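Start | Werkstatt | Notizbuch | Archiv | Kontakt

Drucken | Per E-Mail senden

Notizbuch Werkstatt Tusthorpe, Donnerstag, März

7:40. Zelle Ziketti hochgefahren, Referenzfahrt ok. Greifer schließt wieder sauber, nachdem gestern der Servo gezickt hat. Parameter unverändert gelassen, erstmal sehen.

Heute nur Sortiertisch mit Testbällen. Echte Ware (Dichtungen von Laryea) kommt frühestens nächste Woche, die stecken noch in der Eingangsprüfung. Neema Kimaro war kurz da, will bis Mittag wissen, ob Band 3 umgestellt werden kann. Habe gesagt: nein, nicht bis Mittag.

Durchläufe vormittags: 351 Griffe, davon 34 daneben. Meiste Fehler beim Ablegen, nicht beim Greifen. Behälterrand zu hoch angefahren oder zu früh losgelassen. Ablagepunkt in Zivance nachgezogen, danach besser, aber noch zu wenig Zyklen um was zu sagen.

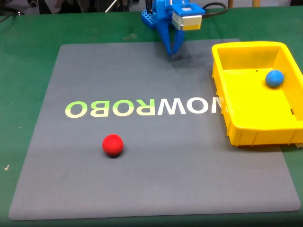 Sortiertisch, Greifer über der Matte. Blau liegt im gelben Behälter, Rot noch draußen.

Schrift auf der Matte macht der Erkennung evtl. Ärger, die hellen Buchstaben geben im Kamerabild harte Kanten. Morgen mal mit glatter Unterlage vergleichen. Nur eine Sache ändern, sonst weiß wieder keiner woran es lag.

11:15. Gespräch mit der Frühschicht am Stehtisch. Stimmung gemischt. Bisher 4 Leute am Sortieren, nach Plan bleibt eine Person an der Zelle, die anderen gehen in Prüfung und Versand. Prüfung will eigentlich jeder, Versand keiner. Wer wohin kommt steht immer noch nicht fest, und das nervt die Leute mehr als der Greifer selbst. Habe das so an Neema weitergegeben.

Weitere Punkte aus der Runde:
- Takt. Bisher bestimmt man das Tempo selber, mit der Zelle wartet man oder rennt hinterher. Wunsch: Pausentaste am Arbeitsplatz, nicht nur am Schaltschrank.
- Störungen. Wer quittiert? Im Moment nur ich und die Spätschicht-Einrichter. Muss jeder an der Zelle können, Einweisung planen.
- Handgelenke. Zwei sagen ganz offen, sie sind froh wenn das Sortieren weg ist.
- Lohngruppe nach Umsetzung? Weiß ich nicht. Nicht meine Baustelle, aber muss jemand beantworten, und zwar bevor Band 3 dran ist.

14:20. Pausentaste provisorisch angeklemmt, geht. Hält nach dem laufenden Griff an, nicht mittendrin. Kabel noch lose, bitte nicht dranhängen!

Offen: Einweisungsplan, Ablagehöhe nochmal vermesen, Ersatzservo bestellen, Fehlerliste von heute ins Laufwerk.

Kommentare (3)

spätschicht2: Pausentaste probiert, gut so. Kann die noch 20 cm weiter nach links? Komm mit dem Ellbogen dran.

N. Kimaro: Danke für die Runde. Zur Lohngruppe hole ich eine schriftliche Antwort ein. Band 3 bleibt bis dahin wie es ist.

einrichter_t: Ersatzservo liegt noch einer im Schrank, unteres Fach. Nicht bestellen.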